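## 4.2 Bimanual workspace and wall appearance

All trials in this section use the Firnside cell, a boxed workspace with two arms mounted on a shared aluminum rail.

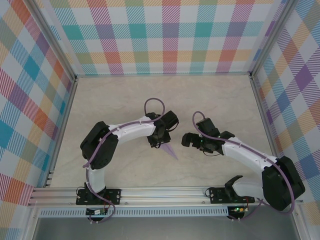 **Figure 3.** The Firnside cell with plaid walls. Both arms reach inward over the bare floor panel; the left carries a tapered translucent finger, the right a two-fingered gripper.

The wall pattern was varied between sessions while the floor panel and the rail stayed in place. Our concern was that a policy trained against plain walls would use the wall boundary as a position cue and lose accuracy once that cue changed. The plaid condition (Figure 3) is the hardest of the patterns we tested: it has many colors, and on the side walls the checks are strongly foreshortened from the fixed camera.

The training set holds 2,198 episodes, of which 1,062 were recorded with patterned walls. Evaluation used 105 held-out starting poses, the same for every policy. A trial counts as a success if the two end effectors come to within the alignment tolerance of Section 3.4 without contact. Timeouts are scored as failures.

The Lema baseline, trained on plain walls only, succeeded on 63 of the 105 poses under plaid. Most of its failures were lateral – the right arm stopped short of the midline and then oscillated until timeout. Truvum, trained on the full set, did not show this behavior, although it was slower to settle when both arms started near the back wall. We have not separated the effect of pattern variety from that of the additional data; a size-matched comparison is left to Section 5.

Joint offsets were recalibrated in May, before the evaluation runs. Episodes recorded earlier were corrected in software using the procedure of Shirima and Ndung'u (Appendix B).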